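Search this site
Enter keywords
Posted in September by Renata Gajewski

Thread: a month with the Kondlow hand-held gripper kit. The one you hold yourself, one per hand, and the arm learns from what you did. Long one, sorry
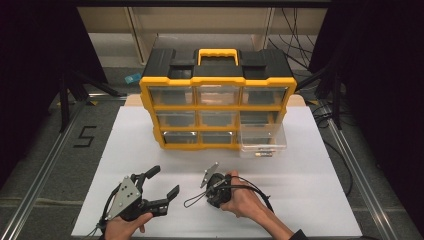

1/ What you get for the money

Two grippers, cables, a calibration card, a login. We paid 1122 for the pair, before delivery. No arm included, Kondlow assume you've already got one or are renting. We've got two old Berholm arms at work so fine.

2/ Who I am if you've wandered in: I run the small parts side at Martens. We sort and repack fixings, batteries, fuses, all the fiddly stuff. Been trying to get a robot to open a drawer without a fight for longer than I'd like to admit.

3/ Setup. Box to first recording was one afternoon. The manual says 60 minutes. It is not 60 minutes. Calibration card has to lie dead flat and ours came folded. Ended up under a pile of catalogues while we had lunch.

4/ Software is ok. Plain. Big record button, big stop button, a list of takes. You name the task at the top and it stays named, thank god. The last kit we had (Dilletti, sent back) made you type it in every single time.

5/ Task we picked for the review: plastic drawer organiser, three rows of three, pull out the bottom right drawer, deal with the little cylinder. Sounds like nothing. Try it with two fingers and no feeling in them.

6/ Why a drawer? Clear plastic on clear plastic, shallow lip, and the whole cabinet wants to come with you if you tug. You need one hand to steady and one to pull. So it's a proper two handed job, good test of whether the kit can cope with both at once.

7/ It can, mostly. Left and right stayed in step on nearly everything we looked at. Had 4 takes where the right one lagged behind the left and had to be binned. Restarting the app fixed it. Kondlow support say it's known and there's an update coming. No date given.

8/ Comfort. Hmm. First ten minutes lovely. After that my thumb knew all about it. Rachid has bigger hands and was happy for much longer. Me, I was swapping out after 13 takes. A smaller handle would sell, Kondlow, if you're reading

9/ CABLES. My main moan. They come out of the back and they go where they like. You learn to keep your elbows out a bit so you're not dragging them over the work. Thijs velcroed his to his sleeve, works a treat, looks daft. There should be a clip in the box.

10/ Jaws: good. Open wide, close evenly. The pads grip plastic fine. Less keen on anything round and shiny – small batteries shoot off sideways if you pinch too near the end. Go for the middle, go slow.

11/ Going slow matters more than I expcted. Our early takes were quick and neat, and the arm copied them badly. Second lot we did at a dull steady pace, stop before contact, then pull. Much better. Nothing in the manual about this and there should be.

12/ Someone will ask so: yes, the arm opens the drawer now. Most of the time. It has two bad habits, it goes in a bit high, and sometimes it lets go early and leaves the drawer half out. We're recording more takes of just that last bit.

13/ Training runs on their servers, part of the subscription. Ours went in at teatime and was back next morning. You can download your own recordings too, whole lot, normal files. I checked before we bought becuase we've been burnt there.

14/ The subscription is where I go cold. First three months included, then it's monthly, per pair. If you stop paying the grippers still record but you do your own training. Fine for Geert, who likes that sort of thing. Not fine for me on my own.

15/ Support: real person, Taras Tkachenko, answered every mail same day and didn't send me to a help page once. When I asked about the lag he wanted our log files and came back with an actual answer. Full marks there.

16/ vs the Dilletti kit, quickly
– Dilletti lighter in the hand
– Kondlow jaws open wider
– Dilletti software a pain
– Kondlow cables a pain
– Kondlow cheaper up front, dearer by the end of the year if you keep the subscription on

17/ Things to sort before yours arrives: a flat surface bigger than you think, decent even light, somewhere to stand where you're not leaning. We work over a big white board laid flat on the floor. My knees have views. If you've the room for a proper table at hip height do that instead.

18/ Also decide your task first. We wasted the first couple of days recording a bit of everything (lids, bags, a stapler, Rachid's sandwich box) and none of it was enough of anything to train on. One task, lots of takes, move things a little between them.

19/ And keep a notebook. Paper. Which takes were rubbish and why. The app lets you delete a take but not write a note against it, so by the end of the day you're squinting at a list going was that the one I dropped??

20/ Would I buy again? For a workshop like ours, two arms and one fussy job, yes. If you've no arm yet, no, borrow a pair first and see. If you need it running every day on ten diffrent jobs, wait for the update and ask them straight about the lag.

21/ Score, as people always want one: 4 out of 5 for the grippers, 3 for the app, 2 for the cables

22/ Paid for by Martens, no freebies, Kondlow haven't seen this before you. Questions underneath, will get to them tonight after the van's been

23/ Edit, few of you asking – yes they sell a single one. Can't speak for it, we only bought the pair. And no, it doesn't come with a case. Ours live in a biscuit tin.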